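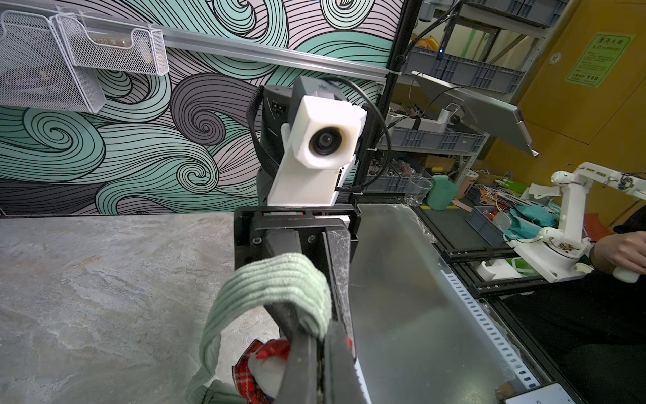 Mending Evenings in Lorkumar: What People Keep and Why

Student project report by Aslı Kahraman
4/7/18

Introduction

When I first chose clothing repair as my topic, I thought I would be writing mostly about money. My grandmother darned everything, and I had always assumed she did it to save a little. After spending so many pleasant evenings at the Prajapati community room (and drinking far too much of their tea!), I have come around to a different view, and I hope this report does justice to the people who were so generous with their stories.

How I collected the material

I handed out 200 short questionnaires and got 100 back, which my supervisor tells me is quite respectable for paper forms. I also sat in on the mending table and asked people to tell me about whatever they had brought along. Ribbed knits and plaid flannel came up again and again in those talks, the knits for pulled cuffs and the flannel for worn elbows.
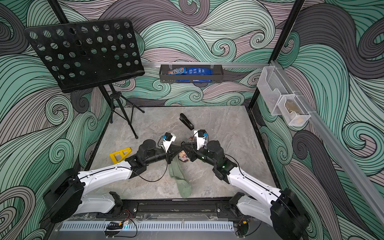
What I found

Most people who wrote at any length wrote about a person and hardly mentioned the garment. One woman had kept a cardigan through three moves although it no longer fit her or anyone she knew. Another was patching a quilt her aunt had started, and she was not in any hurry to finish it. Cost did come up, especially for children's coats, but usually as an afterthought near the bottom of the page.

Skill was the other big subject. Younger visitors often told me they would gladly mend more if they knew how to begin, and several had learned their first stitch at the table that same night.

What I would do differently

I would leave more room on the form for stories, as people kept writing up the margins. I would also like to go back in July, when the winter things are packed away, and see whether the answers change.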